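Vrettos Table Set - Set-up and Care Guide
Section 4: Laying the table for drinks

Covers the wooden top, the round dishes and what you stand on them. Read section 3 first if the legs aren't on yet.
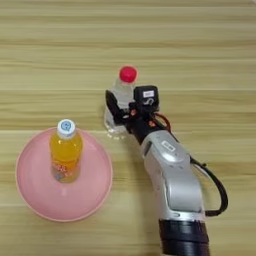
4.1 Before you start

You need:
- the table top, wiped
- one pink dish per bottle of anything coloured
- your bottles, caps on
- a soft cloth (a second one if you've got it)
- the Plastum felt ring, if your set came with it

Leave the new top 21 hours after oiling before anything goes on it. Overnight plus the morning, basically. Sets with the Hitix finish don't get oiled at all - skip to 4.2.

4.2 Wiping down

1. Clear the top. Everything off, crumbs too.
2. Damp cloth, not wet. Wring it till it stops dripping.
3. Wipe along the grain, end to end.
4. Dry it with the other cloth. Same direction.
5. Run your palm over it. Gritty patch? Go again.

Note: darker streaks in the wood are normal and won't wipe out. Please don't scrub at them.

Caution: no bleach, no scouring pads, no cream cleaner. It will dull the top and we can't send a replacement for that.

4.3 Placing the dish

1. Turn the dish over and check the underside. Any grit on the bottom will scratch when you slide it.
2. Felt ring goes on now if you're using one. Sticky side to the dish, press and hold.
3. Set the dish down flat, well in from the edge. A hand's width is plenty.
4. Press lightly on opposite sides of the rim. It shouldn't rock.
5. If it rocks, turn it a quarter and try again. Still rocking, check the table feet (3.6).

Lift the dish to move it. Don't drag.

Note: part no. for the pink dish is 511. The felt ring is 57. Quote these when you order spares or we end up sending the wrong thing, which has happend more than once.

4.4 Standing the bottles

Orange drink and squash leave a ring, and sugar in the ring goes tacky. So coloured drinks go on a dish, always. Plain water can stand straight on the wood if the outside of the bottle is dry.

1. Check each cap is done up. Finger tight.
2. Wipe the base of the bottle.
3. Stand the orange drink upright on the inner floor of the dish. Not on the rim, it'll tip.
4. Leave enough dish showing to catch a drip.
5. Water bottles to one side, far enough off that you can get a hand round each one without knocking the next.
6. Tallest at the back if people are sitting along one side only.

Caution: one full bottle per dish. Two will fit if you shove, but then the dish is a pain to lift and one of them goes over.

Caution: nothing hot on the dish. No pans, no teapots. It's for cold drinks and snacks.

Small children at the table - put the dish in the middle, where they can't reach the rim. They pull on it.

4.5 Pouring

1. Take the bottle off the dish before you open it.
2. Cap goes on the dish, top side down, so the sticky bit isn't on the wood.
3. Pour over the glass, glass on the table, not held up.
4. Cap back on straight away.
5. Bottle back on the dish.

Fizzy stuff: open it slowly, over the dish. If it froths let it settle, then wipe the bottle before you put it down.

4.6 Spills

Water:
1. Blot. Don't wipe it about.
2. Dry with a clean bit of cloth.
3. Lift anything standing nearby and check under it.

Orange drink, squash, cola:
1. Blot first, same as water.
2. Warm water with a drop of washing-up liquid on the cloth. Wring it well.
3. Along the grain, two or three passes.
4. Plain damp cloth to get the soap off.
5. Dry.
6. Do the outside of the dish as well - it runs down under the rim and you find it next week.

White ring left on an oiled top: leave it overnight. Often goes by itself. If it's still there, a little Butusance oil on a dry cloth, rub in, wipe off, then the waiting time from 4.1 again. Do NOT use oil on a Hitix top, it just sits there and smears.

4.7 Washing and putting away

1. Bottles off. Caps checked.
2. Dish to the sink. Warm water, soft sponge. Take the felt ring off first if it's the peel-off sort.
3. Rinse, dry by hand. Air drying leaves spots on the shine.
4. Wipe the table as in 4.2.
5. Stack dishes with a bit of kitchen roll between each.
6. Opened drinks in the fridge. Check the label for how long.

Don't leave the dish on the table in a sunny window for the whole summer. The wood lightens round it and you get a circle. Shift it every few days, June to September especially.

4.8 Quick problems

Dish slides about - grease on the underside, or the table isn't level. Wash the dish, then 3.6.

Dish sticks to the table - dried drink. Warm damp cloth round the base, wait five minutes, lift straight up. No knives under it please.

Bottle leans - base is dented or it's half on the slope of the rim. Move it to the flat part. A badly dented bottle, just pour it into a jug.

Cap won't come off - dry it, dry your hands, use a rubber glove.

Table feels tacky all over - too much oil or not enough waiting. Buff with a dry cloth, leave it another night.

Chip in the rim - stop using it. Edges are sharp. Order a 511.

4.9 Spares and queries

Felt rings come in packs, dishes singly. The full table top is part no. 1123 and goes by carrier, so allow longer for it. Send the part number and a note of which finish you have, oiled or Hitix. If you dont know, put a drop of water on the underside: soaks in, it's oiled. Sits up in a bead, Hitix.

Questions on this section to Morag Rennie, Vrettos spares desk, mornings only, 9 till 12. Leg and foot problems are section 3, same desk.

Section 5 - Adding the extension leaf - next page.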